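Cable ties, straps and the box of leads

I have been re-sorting the leads again. The last attempt was in July and used one large drawer, which filled up and then stopped closing. The replacement is a set of cardboard boxes with the flaps left up, each with one type of lead in it and a list taped inside the lid flap.

The first job was to weigh what I had, mainly to decide how many boxes to fold. Network leads came to 3090 grams, mains leads somewhat more, and everything with a small barrel plug on the end came to 618 grams. The barrel plug leads are the lightest group and take the longest to sort, as half of them have no marking and need a meter.

Colour is the part I would do earlier if I were starting over. For years I bought black cable because it was what the shop had. Six black leads in one bundle can only be told apart by pulling on one end and watching the other. I now buy purple for anything that stays in place and leave black for anything that gets unplugged. The purple comes from Savolainen, by the reel, and the outer jacket is stiff enough to hold a curve but will not go round a tight corner without complaint.

For fixing, I use two things. Small zip ties go on runs that will not be touched again. Hook-and-loop strap goes on everything else. The Mastov strap comes as a roll and I cut it to 295 mm, which goes round a decent bundle twice with enough overlap to grip. Shorter pieces work on a single lead but they come off in the box.

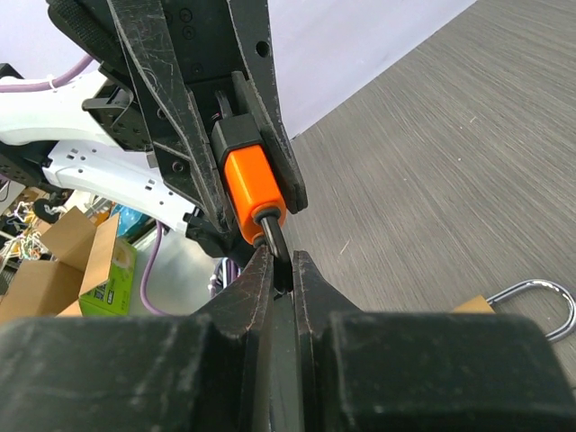

Purple cable, with a small white zip tie at upper left and hook-and-loop strap in the corner. Open cardboard box and the green one at the back.

A few notes on zip ties. Pull them until the cable stops sliding and no further. If the jacket is pinched, cut the tie off and start again. Trim the tail flush with proper side cutters, as a tail cut at an angle with scissors will take the skin off a knuckle the next time a hand goes past. I tried the Atau reusable ties, with the release tab, and went back to ordinary ones. The tab catches on sleeves.

Leave slack at any point where something moves or gets lifted. I allow a hand's width of loop and fix the cable on both sides of it. A run tied flat all the way looks better on the first day, and then the connector starts taking the strain. I have replaced 3 plugs for that reason and all of them were my own work.

Labels remain unsolved. Brillisness tape sticks well to flat surfaces and badly to round ones, and a flag folded over the cable gets bent in the box. At present I write on a short piece of masking tape at each end. It lasts until the cable is handled a lot.

The remaining box is the one for odd items: adapters, short extension leads, a coil of something with four cores and no connectors. It has no list yet. I will go through it when the meter has a new battery - the last one gave up halfway through the barrel plugs.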